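4.2 The round rug as a work surface

Low tables have an extensive literature. Rugs have been studied mainly by people who sell them, and the question of what it is like to arrange objects on one has been left to whoever happens to be down there. Our 186 arrangements at the Grovlow rooms were all made at floor level, with artificial flowers, on a round rug laid over bare concrete.

We had expected people to treat the rug as a plate: flowers in the middle, nothing over the rim. In 81 of the arrangements the bouquet ended up lying across the edge, with part of it on the rug and part on the floor (Figure 3). Pressed on this, arrangers said that the middle felt "too much like a cake." One held that a bouquet has a front and a back, and that the back may go where it likes.

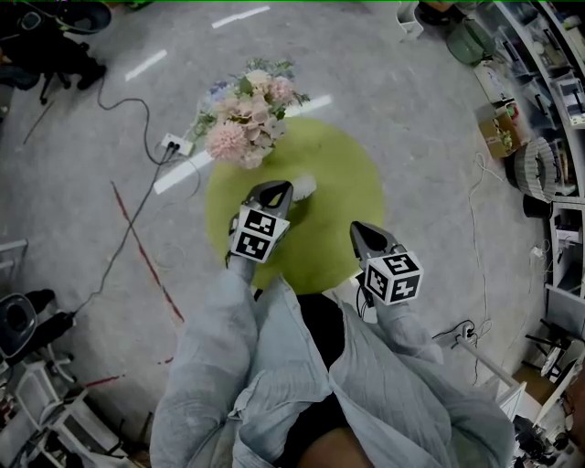 Figure 3. Pink artificial flowers at the upper edge of the green rug, with white tape on the gray concrete beyond.

4.3 Edges, tape and other borders

The tape was harder to interpret. We told arrangers that it meant nothing, and 27 of them went on respecting it. A stem lying over the rim of the rug was a matter of taste — a stem lying over a tape line was apparently trespassing, and was quietly pulled back. Zwahlen, who coded the sessions, proposed the term "borrowed border" for a line that is obeyed without having been explained. The rest of us held out for something shorter and lost.

Color may also play a part. The rug is a bright yellow-green against which pale blossoms stand out well, and on gray concrete the same blossoms look rather tired. In December we repeated 11 of the arrangements with the rug removed. The bouquets drifted toward the nearest tape line and were laid parallel to it, like parked cars.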